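Putting worry on a schedule: Kalkidan Mekonnen on the worry period
Filed under: Mind & Habits 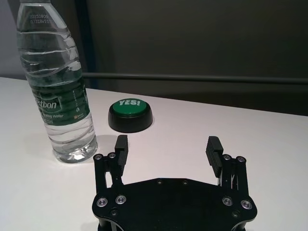 What a worry period is

Kalkidan Mekonnen defines the term before answering anything else. A worry period is a fixed block of time, at the same hour and in the same place each day, during which a person works through the worries collected since the last one. Outside the block, a worry is written down and left. Mekonnen has taught the method for most of her career as a counselor, first in Bodham and now at the Sotomayor practice, where it makes up the first part of a short course for adults who describe themselves as overthinkers.

"People hear 'schedule your worry' and think it's a joke or a way of telling them to stop," she says. "It's a timing rule. The content of the worry isn't touched at all in the first week. You can worry about exactly what you worried about before."

The block she recommends is 20 minutes. She has tried longer ones. Clients given half an hour tended to finish their list early and then go looking for more, and clients given ten minutes felt rushed and carried items over. The length is fixed at the start and isn't changed during the course, even when someone asks for more time on a hard day.

Time and place

Most of her clients settle on late afternoon. Mekonnen rules out the last hours before bed and is wary of the first hour after waking, when many people haven't collected anything yet and end up reviewing yesterday's list. 5:30 p.m. is common among those who work office hours. Parents of small children often pick a slot straight after bedtime, provided their own is a good while off.

The place matters more than clients expect. She asks for a chair that isn't used for anything pleasant and isn't the bed or the sofa. A kitchen chair turned to face the wall has been used, as has a parked car. One client chose the bottom step of the stairs and kept to it for the whole course.

"I want the place to be a little uncomfortable and very boring," she says. "If it's the armchair where you read, then in a month you've got an armchair you don't want to sit in."

Phones are left in another room. A kitchen timer or a plain clock does the timing.

Catching and recording

The part done during the rest of the day is called catching. When a worry appears, the person writes a line and returns to what they were doing. Mekonnen sets a limit of one line per worry, with no explanation. "Mom's scan" is enough. "Mom's scan and what if they find something and I can't get the time off" is already worrying, in her terms, and belongs in the block.

Her clients write in the Plistano, a pocket-size paper workbook with a page for each day. Each page has a narrow column for the time, a wide one for the line, and a third that stays blank until the worry period. Any notebook ruled the same way would work, she says, and she has no objection to people ruling their own.

She is less keen on doing this part by phone. Some clients come to her already using Dirnow, a mood-tracking app that lets the user log a thought and rate it. The rating is her difficulty with it. To give a thought a score, a person has to think it over, and by then the point of a short note is lost. Clients who prefer the app are asked to skip the rating and type the line only. The other problem is that opening a phone to record one worry exposes the person to messages, news and mail, any of which can supply the next.

"I don't argue with people about it," she says. "If the choice is the app or nothing, use the app. But the ones on paper write shorter lines, and shorter is what I'm after."

Inside the block

The procedure within the worry period is the same each day. The person reads the whole list through once without stopping. Anything that no longer bothers them gets a dash in the third column. What remains is then sorted into 2 groups: worries with an action attached and worries without.

An action has to be something that can be done by the person holding the pen, and it has to be small enough to put on a calendar. "Sort out money" doesn't qualify. "Call the bank about the fee" does. The action is written in the third column with a day beside it, and the worry is treated as dealt with until that day comes.

Worries without an action get the rest of the time. The person thinks about them, on purpose, until the timer sounds. Mekonnen doesn't ask for positive thinking at this stage and discourages arguing with the worry. Some clients write while they do this and some sit still. When the timer goes, they stand up, close the book and leave the place. If they are in the middle of a thought, the thought goes on tomorrow's page as a line.

What happens on the days when there is nothing on the list? The person still sits down, she says. The full time is kept for the first 3 weeks, list or no list. After that an empty day may be skipped.

"Sitting there with nothing to do is useful. They find out it's hard to worry to order. Quite a few get bored, and they report it to me as if they'd done the exercise wrong."

What the pages show

With permission, Mekonnen keeps copies of completed workbooks, with names removed. For a staff talk last April she went through one set of pages from a single course group and coded every line by hand. The set came to 959 lines. She is careful about what can be read into it. The group was small, it had no comparison group, and she did the coding herself, knowing who had written what.

With that said, a few things stood out to her. Lines about work and lines about family made up the bulk. Health came next, and was more often about a relative than about the writer. Repeats were common: the same worry in almost the same words, day after day, sometimes several times on one page. She had expected repeats to thin out toward the end of the course, and for some people they did. For others the repeats stayed and the times changed, so that entries once spread over the whole day bunched up in the hour before the worry period.

"I don't have a firm explanation for that. It could be that they were saving them up. It could be that they'd stopped writing things down in the morning and filled in the page late. I've started asking people which it was, and they aren't always sure."

She would like someone outside the practice to code a second set.

Common faults

The fault she sees most is postponing with force. A person notices a worry, writes it down, then spends effort on pushing it away and gets annoyed when it returns. Her instruction is to put a tick next to the original line each time it comes back and go on with the task. The tick takes a second. A line with a long row of ticks is normal in the first week.

The second fault is moving the block. A meeting runs over, the worry period slides to the evening, then to bed, and by the end of the week it has no fixed hour. Mekonnen would sooner see a missed day than a moved one. A missed block isn't made up, and its lines are copied to the next page.

Partners can be a third source of trouble. Someone who hears "is that for your worry time?" in the middle of a real conversation will, with good reason, stop mentioning the course at home. She now gives clients a short sheet for the people they live with. It asks them not to use the method as a reply - if a person wants to talk about something, the workbook has no say in it.

Where it doesn't fit

Mekonnen doesn't use worry periods with everyone. For clients in the first weeks after a death she leaves the method alone, as grief isn't a list of worries and doesn't sort into the columns. She holds back with people whose worries come as fixed, unwanted images or who feel driven to check and repeat things; those clients are referred on. A worry that concerns immediate safety is never postponed. The workbook has that printed inside the cover, with space for the numbers of a doctor and a crisis line, and she has clients fill these in before they leave the first session.

She also turns down requests to run it as a one-off lunchtime talk for employers. The explanation takes ten minutes and people follow it easily, but the faults only show up once they've tried it for several days, and by then the speaker has gone.

Ending the course

At the last session clients decide whether to keep the daily block, drop to a few days a week, or stop. Mekonnen has no preference and doesn't chase the ones who stop. Those who keep it are told to review the hour whenever their working day changes.

She keeps one herself, on a hard chair in the hallway, at ten past six. Asked what had been on that day's page, she said there were four lines, one of them about the parking permit, and that the permit had an action next to it.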